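31st March

The hand-held gripper failed again this morning. Same fault as in February: the finger closes, holds, and then lets go on its own after a few seconds. I had done 7 good picks before it happened. The log said nothing useful, only that the grip command had timed out and the controller had gone back to open.

I wrote it up for Wotcombe and then went through the old log from the Clukuvero trials. The dropout is there too, twice, and both times it was put down to the operator. I don't think that was fair. Nothing in my own handling changed between the picks that held and the one that didn't.

Kevach wants the unit back if it can't be trusted, and I can see why. A part let go from head height is a safety matter even if it is a light one. I have put a note on the shared page that it is not to be used over anyone's hands or feet until this is settled. The replacement board would be 900 and there is no budget line for it, so I would like to be sure first.
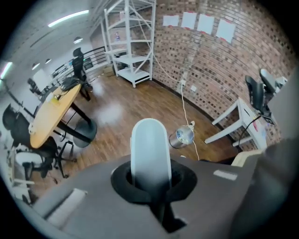 The rubber collar at the base of the white finger is where I would look next. Kiss had a unit last year that slipped when the collar stiffened, and the symptoms were close to mine. For tomorrow's runs I want a clear walk from the round table to the brick wall, and the long white cable across the floor has to be taped down before I start - a dropped part is bad enough without a fall. After that, 2 runs with the old settings and no changes in between.

Went home at 7. Forgot to charge the spare battery.

Contact | Copyright Wotcombe Workshop Diary | Back to top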